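April, bench notes, dye shelf

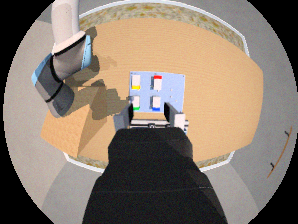

*Pale blue board on the light wood top.*

Third try at the walnut hull dye and it's finally the brown I wanted! Deep, a bit warm, no gray in it at all. The difference was the soak. I left the hulls in the crock for 8 days this time instead of rushing them onto the stove, and the liquor came out almost black before I'd even put the heat on.

Recipe so I don't lose it again: 3000 ml rainwater from the Caltport barrel, hulls up to the second line on the crock, strained through the old pillowcase. Brought up slowly and held just under a simmer for 2 hours, then left to cool overnight with the wool still in. No alum. The alum skein from last time is nicer to touch but yellower, and I think I prefer this one.

Topped up the pot once when it got low. Ended with 2650 ml in the jar, which is plenty for another bath, maybe two if I don't mind a tan. Label says WALNUT 3, lid taped, bottom shelf behind the madder.

The Skunberg fleece took it much better than the Sanerden. Same pot, same time, and the Sanerden still looks streaky near the cut ends (grease, I bet, I was lazy with the second wash). Lautaro Acuña wants to try an iron dip on the streaky one to even it out. Good idea, but please do it in the enamel pan and keep the iron spoon away from my madder!!

To do
- scour the rest of the Sanerden again, hotter, more soap
- hang one strand of each in the south window, half covered with card
- ask at Quiroga if they still have hulls in the freezer
- new gloves, mine have a hole in the thumb and so my thumb is walnut too

Onion skins next. The bag is nearly full and I can't wait.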